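Visit Report: Open Afternoon at the Fasden Handling Lab, Clondport
Branwen Lloyd, Introduction to Automation, second term project

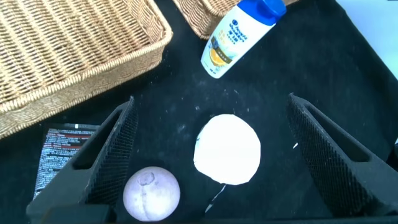
Figure 1. Wrist camera view over the sorting table, with the gripper open above a white disc.

1. Why we went

Our project group had spent most of the term writing a plan for a machine that would tidy a bathroom shelf. We had a flowchart, a budget and a name for it (Urnarum, which won on a vote I did not take part in). What we did not have was any experience of a robot picking up a thing. Mr. Keane suggested the open afternoon at Fasden, possibly to stop us from adding more boxes to the flowchart.

2. The setup

The demonstration used a single arm with a two-finger gripper and a small camera near the wrist. The fingers are thick black wedges with a crosshatch pattern on the inside faces. The work surface was covered in black fabric, which shows every speck of lint in Clondport. There were wicker baskets at the back and a changing selection of household objects in front of them. In Figure 1 these include a Head & Shoulders bottle with a blue cap, leaning on one of the baskets, and a pale ball down near the gripper.

The operator moved the arm with a hand controller for the first half of the session. In the second half the arm ran on its own, and the visitors got noticeably quieter.

3. What we saw

Bottles were easy. The operator lined up the fingers, closed them, lifted, and let go over a basket. Our flowchart gives this one box, labeled "Grasp item," and for bottles I would say the box holds up.

Flat things were another matter. The white disc is the kind of object I would have left off a list of challenges entirely. It offers the gripper almost nothing to close on, and in the wrist view it is so bright that there isn't much surface detail to aim at. The operator told us that glare on pale objects was a regular complaint of hers and that the lights were "a compromise," in the tone people use about roommates.

Round things roll. I wrote this in my notebook and underlined it, and I stand by it as a finding.

During the automatic part, the lab ran 20 attempts on mixed objects. A screen beside the table said the system had been given 300 recorded demonstrations to learn from, with 700 planned by September. I asked what happened if you only had 60, the number in our project plan. The operator was very kind about it.

4. What we changed afterward

We rewrote three parts of the plan.

The camera now goes on the wrist. We had it on the ceiling, where the arm would have blocked the view at the exact moment it mattered.

"Grasp item" has been split by shape, with flat items handled last. The group wanted to drop flat items altogether, but our shelf has a soap dish on it and Mr. Keane has seen the shelf.

The lighting has its own line in the budget. It came out of the money for the Urnarum logo.

5. Remaining questions

We still don't know how to choose a finger surface. The crosshatch at Fasden seemed to hold smooth plastic well, but we didn't get to try it on anything soft. I have emailed the lab to ask about washcloths and will add the reply to the appendix if one comes.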